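Mirness 羊毛毡隔音板 30 系列 产品页

有货。下单前先看完尺寸那一段,退换货十个里有八个是尺寸看错。

适用:录音角、书房、会议室、小教室、合租房靠邻居那面墙。不适用:浴室、厨房灶台边、室外。潮的地方别贴,羊毛吸潮,时间长了有味。

规格
厚度 30 毫米
标准板 1,000 × 1,000 毫米
窄条 1,000 × 100 毫米,收边或者补缝用
材质 羊毛混纺毡,背面一层硬衬
边 直切,斜边要另外订,加工期长一点
颜色 本白、炭灰、苔绿、砖红。砖红九月那批偏暗,跟以前的放一起看得出来,补货的客人请先要色卡。

先说清楚一件事,这个是吸音板,页面标题写隔音是因为大家都这么搜。吸音管的是屋里的回声,说话不空、录音干净一点。楼上走路、隔壁电视,贴了会好一点点,别指望全没。真要隔音得做墙体,龙骨加棉加双层板,那个我们不卖,问装修队。

买几块
量墙,长乘宽,一般贴到墙面的三分之一就听得出区别。不用贴满。先贴说话的人正对的那面,再贴侧面,天花板最后考虑。拍手听一下,还有嗡的尾音就再加。房间里已经有厚窗帘、地毯、满书架的,少买,先拿一箱试。

El Ouafi 那边的门店用的是炭灰,贴在收银台后面那面墙,客人排队说话没那么吵了,店里的人自己说的,我们没去测。

安装
墙要干净要干。刚刷的漆等干透再贴,急不得。
三种办法:
胶贴。背面点胶,四角加中间,压住等一会。最牢,拆的时候会带下墙皮,租房慎重。
魔术贴。配件里单买,公母面都有。可拆。砖墙和粗糙的墙粘不住。
挂条。铝挂条打在墙上,板子背面装扣,往下一落就挂住了。贵一点,以后换颜色方便。

从中间往两边排,不要从墙角开始,墙角十有八九不是直的。先画一条水平线。两块之间不用留缝,轻轻顶住就行,别硬挤,硬挤中间会鼓。

裁切用长刀片,新刀片,靠着钢尺多划几刀,别想一刀切透。正面朝上切。锯子不行,会起毛。开关插座的位置先用纸板做个样再往毡子上画,切错了我们没法换的。

新板有一点羊毛味,通风几天就散。开箱的时侯有浮毛掉下来,正常,拿粘毛滚筒过一遍。

清洁
平时吸尘器,软毛刷头,低档。
沾了咖啡、墨水:马上用干布按,不要擦。擦就晕开了。
别用漂白的东西。别蒸汽。
猫。很多人问猫。会抓。养猫的建议贴到猫够不着的高度,或者下半截换 Grerton 的硬面板,颜色能对上苔绿和炭灰两种,本白对不上。

Flurkeslow 系列和这个有什么不一样
Flurkeslow 是再生纤维的,轻,便宜,硬一点,能直接钉图钉,办公室拿它当留言板的多。30 系列手感软,颜色耐看,图钉也能扎但是扎多了会松。只图实用选 Flurkeslow。客厅卧室选 30。两种可以混着贴,厚度不一样,接缝的地方会有个台阶,压一根收边条盖掉。

包装和运费
标准板平放装箱,箱子大,楼梯房提前说,有的电梯进不去。窄条卷不了,也是平放。
收到先看箱角,压坏了当着送货的面拍照,签收完再说就麻烦了。
偏远地区运费另算,下单之后客服会联系,不要直接付两次。

退换
没裁、没上胶、包装在,可以退,来回运费看是谁的问题。
斜边订做的不退。
色差轻微的不算质量问题,羊毛染色每缸都有出入,同一面墙请一次买够!这条说了很多遍了。

客人留言(摘)
Vlasta Trajkovski:做播客用,贴了桌子后面和左手边,录出来声音近了很多。挂条说明书的图印得太小,看了半天。
(说明书会改,在排版了。)
Doaa Abdel Hamid:本白很好看,就是不耐脏,小孩的房间后悔没买苔绿。送货师傅帮忙抬上楼的,谢谢他。

常问的
能贴天花板吗?能,只能用挂条或者龙骨,不要光靠胶。
防火吗?阻燃版单独一个货号,商用场所请选那个,普通版别拿去报验。
能不能印图案?暂时不行。
有样品吗?有,色卡一套四色,巴掌大,付邮费就寄,之后下单抵扣。
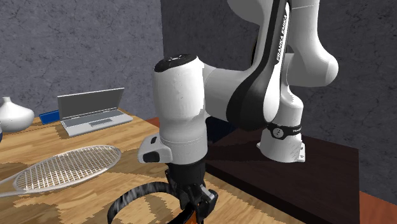 样品和大货可能不是同一缸,色卡看个大概,对颜色要求高的在备注里写一句,发货前我们剪一小条当批的给你寄过去,确认了再发。这样会慢几天,赶工期的自己掂量。批发和工程单走邮件,写清楚面积、颜色、收货地址和有没有电梯,写全了当天就能报价。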